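Ticket 3979 – Black arm loses its place and drops on power-up
Opened by: Ermira Papadopoulos
Queue: Grernow bench support
Status: Open, waiting on parts
Priority: 2

Hello all, and sorry in advance for the length of this. I'd sooner give you too much than have you write back asking for it.

We run the two-arm bench at Nivholm, with the orange and green arm facing the black one and the Tawfik controller driving both. On the morning of 6 November 2024 I started the usual bowl routine, in which each arm goes to the bowl nearest to it, closes on the rim, lifts, and puts it back down. The orange and green arm behaved beautifully all morning, bless it. The black one managed two rounds and then, on the third, carried on downwards when it should have stopped above its bowl. It pressed into the cloth, buzzed quite loudly and went limp. The controller log gave me "joint 2 overload" and then nothing more from that side until I had switched everything off and on again.

When the power came back the arm gave a proper jerk before settling, and this is the part I'm least happy about – my hand was not far away at the time. No harm done, but I have put a note on the bench asking everyone to stand back before switching on. 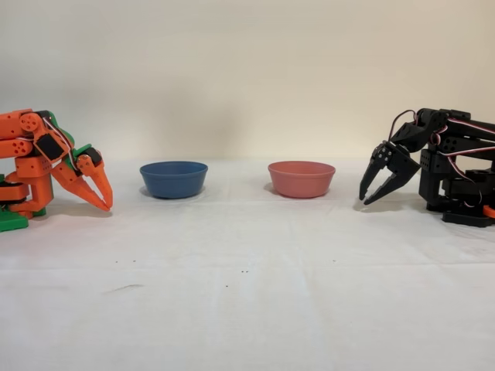
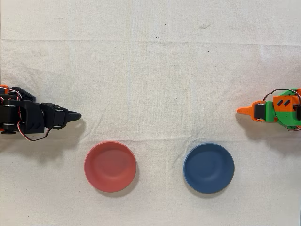 The bench with both arms and the two bowls, from the side and from overhead.

What I have tried so far, in order:

Restarted the controller and left it five minutes before starting again. Same fault on the second round.

Ran the black arm with no bowl under it at all. It got through more rounds this way, but it still stopped lower each time, so I don't believe the bowl has much to do with it.

Swapped the power leads between the two arms. The fault stayed with the black arm, and the orange and green one carried on as normal on the other lead.

Turned the speed down from 100 to half. The buzzing was gentler and the overload came later, but come it did.

Redid the zero position by hand with the Arkow setup tool. This gave me a lovely half hour in which I thought I'd fixed it, and then it drifted again just after lunch.

My own guess is the shoulder servo, or possibly the horn slipping on its shaft, but I haven't taken anything apart and would like somebody to tell me which screws to leave alone first. I did feel for looseness with the power off and there is a little play at the shoulder that I can't find on the other arm.

Reply from Grernow support

Hello Ermira, thank you for such a full account. Please don't run the black arm again for now, even slowly. A horn that slips will give you exactly this sort of creeping zero, and the jerk at power-up fits too, as the arm hurries back to where it thinks it ought to be. We're sending a servo and a new horn. Could you send us the whole controller log, from before the first overload if you still have it?

Reply from Ermira Papadopoulos

Log attached, all of it. The black arm is unplugged and I've taped over its switch. I'll carry on with the orange and green arm alone in the meantime, if you're happy with that? We have visitors booked in December and I'd dearly like to have both going by then – one arm on its own does make for a rather lonely demonstration.

Reply from Grernow support

Yes, the other arm is fine to use. Do unplug it as well before you start on the shoulder, and support the black arm's forearm with something soft before you loosen anything. Fitting notes will be in the box.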